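The Skestwood bench arm: questions I keep getting

I look after the small pick-and-place cell at Skestwood, the one that lifts drinks containers off a white table and puts them in a basket. People write to me about it quite a lot, so I've put my answers in one place. Last tidied up September 23, 2021.

What do you do before you switch it on?

Very little, really! I wipe the table, push the basket back against its tape mark on the underside, and check the cable where it loops away from the arm. That loop needs enough slack for the arm to reach the far corner of the table without tugging. Then I run the arm through its home position at quarter speed and listen. If it sounds like a coffee grinder I stop and go looking for a loose screw (usually the second joint, don't ask me why).
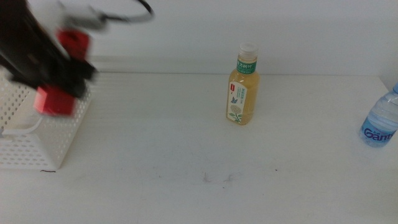

The arm on the move over the basket, tea and water bottles further along the table.

How often do you tighten the fingers?

Every 1000 picks, or sooner if I see one of them wobble. They're held on with small screws that work themselves loose, and I was forever chasing them until I started using a dab of thread lock. Use the weak sort. I used the strong sort once, back in February, and spent a whole afternoon with a soldering iron trying to warm the thing up enough to shift it. Never again.

Do shiny cans cause trouble?

They do, and it's mostly the camera by the gripper that suffers. A glossy can throws back a big patch of glare near its shoulder, and if the software hunts for edges there it gets itself in a right muddle. I turned the exposure down two steps and told it to look lower on the can, nearer the fingertips. I also moved the desk lamp, which did more good than all my fiddling with settings. Start with the lamp!

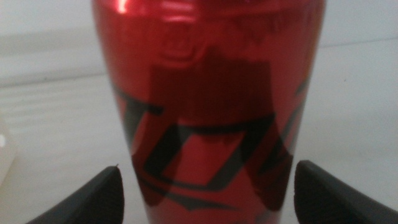
Joscha Wiegand wrote in to say that he'd leave the exposure alone and put a sheet of baking paper over the lamp instead, as turning it down made his dark bottles vanish altogether. I've tried it since and he has a point, though do keep the paper well clear of a hot bulb. LED lamps only, please.

Which settings do you save, and where?

All of them, on the Vistberg controller and again on a memory stick in the drawer. I name each file with the pick count, so the one I'm on now is 1403. Lucie Thibodeau prefers to keep hers in a notebook and I can't fault that, her handwriting is better than my filing.

How hard should it squeeze?

My own starting point is 20 on the Onance grip scale, and I go up by ones from there. Too low and the thing slides out halfway to the basket, too high and you crush it. Thin water bottles are the fussy ones. With ribs like these and a creased band lower down, I'd set the grip height on the smoother part above the creases, and I drop the force to 16 before the first try. If a bottle has got badly bent out of shape, swap it for a fresh one while you're setting up and bring the bent ones back later, once the easy picks are working.

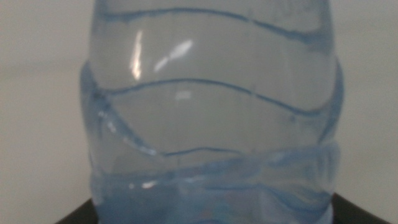
Calibrating the height is the other half of this job, and I do it after any work on the wrist, even if I've only had one screw out. Bring the fingers down slowly until a strip of paper just drags between them and the table, then save that as zero. For the first check afterwards I like a clear bottle with wavy ribs, much like this pale blue one, and I watch the wrist camera while the arm creeps in. If the bottle sits well over to one side of the view, I go back and do the sideways offset again before I let it close on anything.

Can I borrow your spare fingers?

Yes, if you bring them back. Ask me first, as one pair is already promised to Yimer.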